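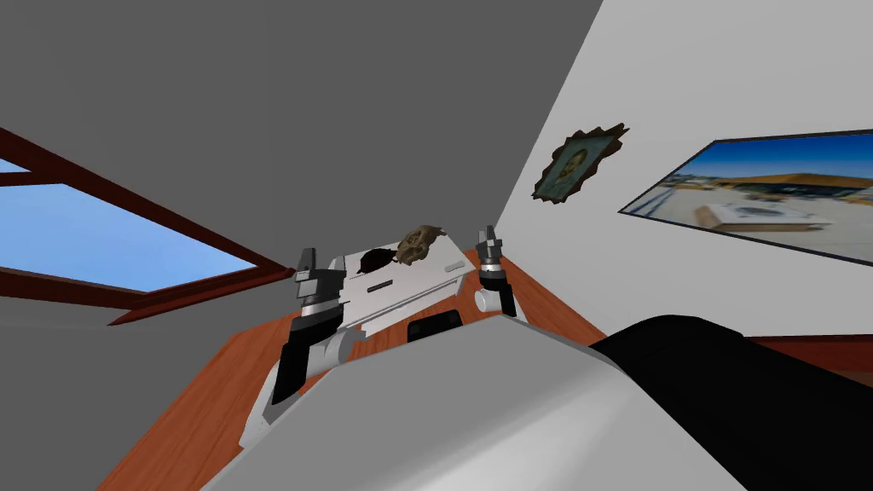

Wednesday, August 24, 2022

Tray handling, two-arm cell. Notes for the Hidow changeover.

Simulator first, cell second. Layout file reloaded from the July version. Tray on the wooden top at a diagonal, one gripper at each end, figurine towards the far end. Left arm holds the near position, right arm the far one. Both grippers open at the start of the cycle.

The carved piece is a poor stand-in for a Hidow casting but it has an uneven surface and no obvious flat to grip, so it stays in the test set. Run 322 onwards uses it. Earlier runs used plain blocks and should not be compared with these.

Settings changed today:
Approach speed, both arms: down to 100 mm/s within the last stretch before contact.
Wait after close: 2 s. Was shorter. Can come down again once the lift is in step.
Lift: right arm now follows left, previously each ran its own timer.

908 cycles logged in the simulator since the lift change. Faults were nearly all one type: the tray tilts on lift and the load creeps towards the lower end. The simulated friction value is a guess. Need a measured one from a real tray with a real coating of packing-room dust on it.

Packing room, Cakberg site. Spent the morning on the bench with Doina Gashi, going through what she does with a tray between the rack and the scales. The task sheet lists four steps. I wrote down nine. The ones missing from the sheet:

- turns any piece that has settled on its thin side
- feels for burrs along the rim while turning it
- puts doubtful pieces on the left of the bench and returns to them at the end of the tray
- taps the tray before lifting to hear whether anything is sitting badly
- tells the Tumier line if three in a row are doubtful

The arms as specified do none of these. The spec covers lift, carry, set down. If the cell goes in on that basis, the burr check moves to someone who has never done it, at a point where the pieces are already weighed. Raised with Pacheco by email, no answer yet.

Doina's view is that the lifting can go and she will not miss it (shoulder, two winters running). She wants to keep the inspection and wants it done sitting down. She also asked who clears a jam on the late shift. At present the answer in the plan is "operator", and the late shift has no operator on that bench after the change, only a floater covering it and the Tumier line together. Roughly a third of her questions were about the late shift and I could not answer most of them.

Job title in the draft rota reads "cell attendant". Grade left blank. Not mine to fill in, but the training hours depend on it, so it needs filling in before the dates are fixed.

To do
Weigh and measure six trays, worn and new.
Friction test on the incline, dusty and wiped.
Add a stop between set down and scales so pieces can be turned by hand. Check the guard position and what it costs in cycle time.
Rewrite the task sheet from this morning's list, Doina to read it before it goes anywhere.
Chase Pacheco on burr check and late shift cover.
Rerun from 322 with new friction value.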